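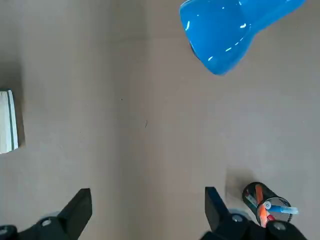 3.2 Compatibilidade entre disparadores remotos e corpos de câmera

O atraso de obturação foi medido com dois disparadores sem fio, Willey e Uvska, em 14 corpos de câmera. O Willey respondeu em todos; o Uvska exigiu cabo adaptador nos corpos Prasell. O atraso mediano ficou em quase 123 ms – valor próximo ao relatado por Yip para receptores infravermelhos. Cada par foi acionado 50 vezes, com foco manual e estabilização desligada.

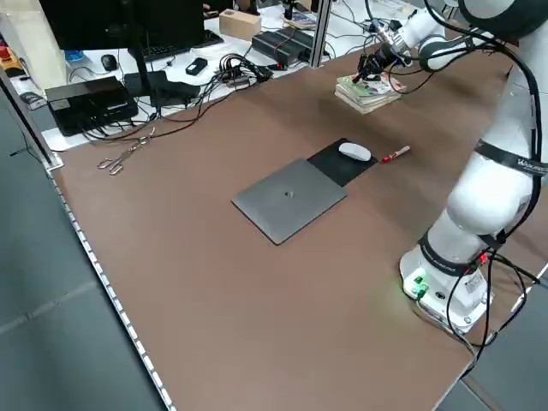
Figura 2. Braço robótico branco junto à mesa, com notebook fechado e mouse.

A dispersão aumentou com a bateria do receptor abaixo da metade da carga.

Artigos relacionados
Sincronismo de flash em corpos Rodrigues
Man-lok Yip: latência em receptores infravermelhos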